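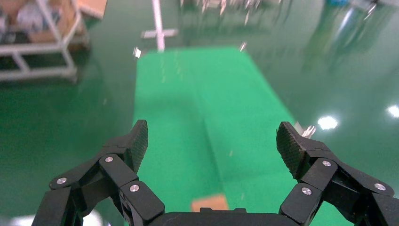 Does the scale have to be leveled again every time it is moved, Wyn Price wrote, or only when the bubble has left the ring? The first edition of this guide did not say. Level it after every move, including a move along the same bench. A bubble that sits inside the ring but touches its edge is not level for the purposes of this section.

Section 3. Setting Up the Lellow 632 Bench Scale

3.1 Choosing a position

The scale needs a flat, rigid surface that does not flex when a person leans on it. Keep it out of the path of fans, heaters and open doors. Drafts across the platform show up as a reading that drifts in the last digit.

Do not set the scale on carpet, foam or rubber matting. Soft material lets the feet sink at different rates under load, and the scale will read low at one corner.

CAUTION: Do not lift the scale by the platform. Lift it by the base casting with both hands.

3.2 Leveling

1. Place the scale in position with the display facing the operator.
2. Loosen the locking nut on each foot.
3. Turn the front feet until the bubble is centered from left to right.
4. Turn the rear feet until the bubble is centered from front to back.
5. Press down lightly on each corner of the platform. If the base rocks, lower the foot that is clear of the surface and go back to step 3.
6. Tighten the locking nuts against the base. Check the bubble again, as tightening can shift it.

Note: The feet are threaded clockwise to raise the corner. Units supplied through Orellana have a longer foot and may be used on benches with a slight slope.

3.3 Connecting power

1. Plug the adapter lead into the socket under the base and press it into the strain relief clip.
2. Plug the adapter into the wall outlet.
3. Press and hold ON until the display lights. All segments come on, then the software version, then zero.
4. Leave the scale switched on and unloaded for 30 minutes before calibrating.

CAUTION: Use only the adapter supplied. A higher voltage will damage the load cell board and is not covered by the warranty.
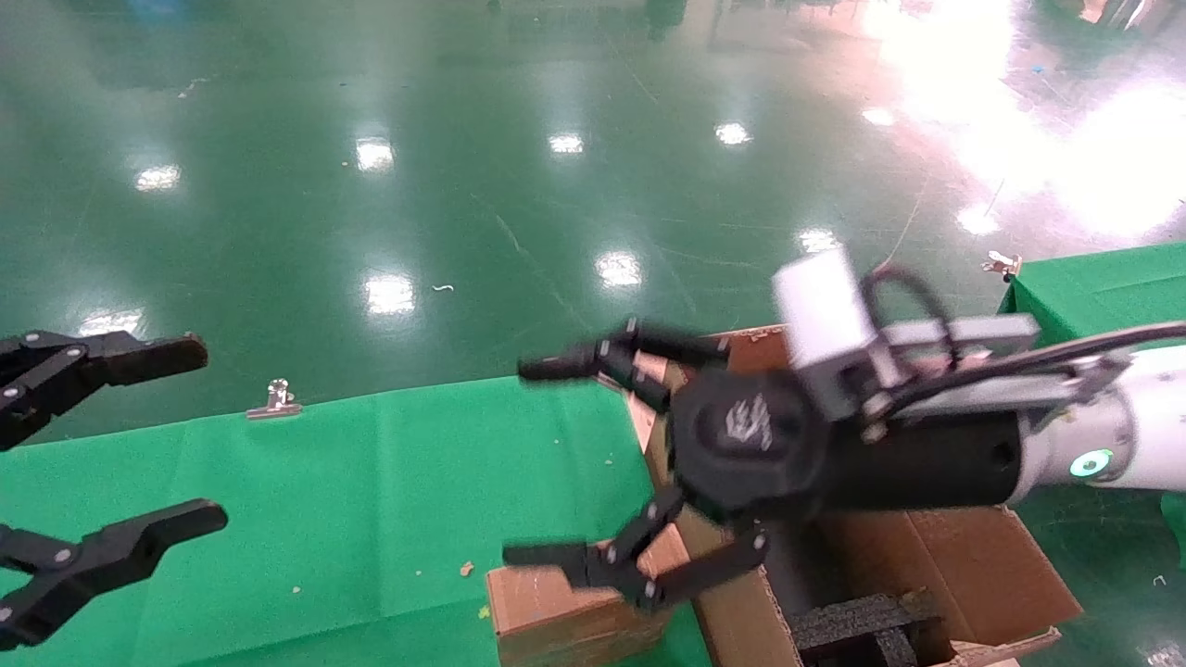

The warm-up period applies after any loss of power longer than 60 seconds. Shorter interruptions do not affect calibration, but the zero should be checked before the next weighing.

3.4 Setting zero and tare

1. Clear the platform and press ZERO. The zero mark appears at the left of the display.
2. Place the empty container on the platform, centered.
3. Wait for the stable mark, then press TARE. The display returns to zero and NET appears.
4. Add the goods. The display shows net weight only.
5. To clear the tare, remove everything from the platform and press TARE again.

Note: A container that hangs over the platform must not touch the display housing or the bench. If it does, part of the load is carried elsewhere and the reading is false.

Note: The tare is lost when the scale is switched off — write down the value if the same container is used daily.

3.5 Calibration check

1. Zero the scale.
2. Place the check weight at the center of the platform and record the reading.
3. Repeat at each corner.
4. If any reading differs from the center reading by more than 3 divisions, repeat 3.2 in full. If the difference remains, take the scale out of use.

Enter each check in the log with the date and initials. Scales used for trade must also be tested under local rules, and this procedure does not replace that test.

Revised September 10, 2022. Text: Catalina Acuña. Technical check: Orest Pavliuk.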